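4. Setting the Stitch Length and Sewing a Test Seam

Before starting a project on the Satus sewing machine, sew a short test seam on a scrap of the same fabric.

1. Turn off the power switch and raise the presser foot.
2. Insert a new needle with the flat side facing the back. Tighten the needle clamp screw.
3. Thread the upper thread and draw up the bobbin thread as described in Section 3.
4. Turn on the power switch. Set the stitch length dial to 2.5 for cotton, or to 4 for basting.
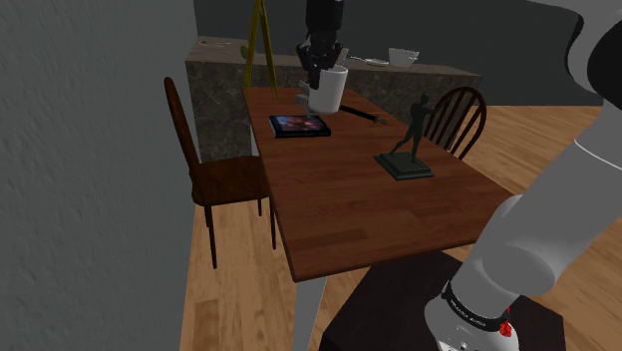
5. Lower the presser foot and sew a seam at low speed. The maximum speed of 700 stitches per minute is intended for long, straight seams only.
6. Check both sides of the fabric. If loops appear on the underside, rethread the upper thread with the presser foot raised.

Note: Quilting layers thicker than 7 mm must be basted before sewing. The presser foot lifts to a maximum of 9 mm.

Caution: Do not pull the fabric while the needle is down. The needle may bend and strike the needle plate.

For cleaning and oiling of the hook area, see Section 9.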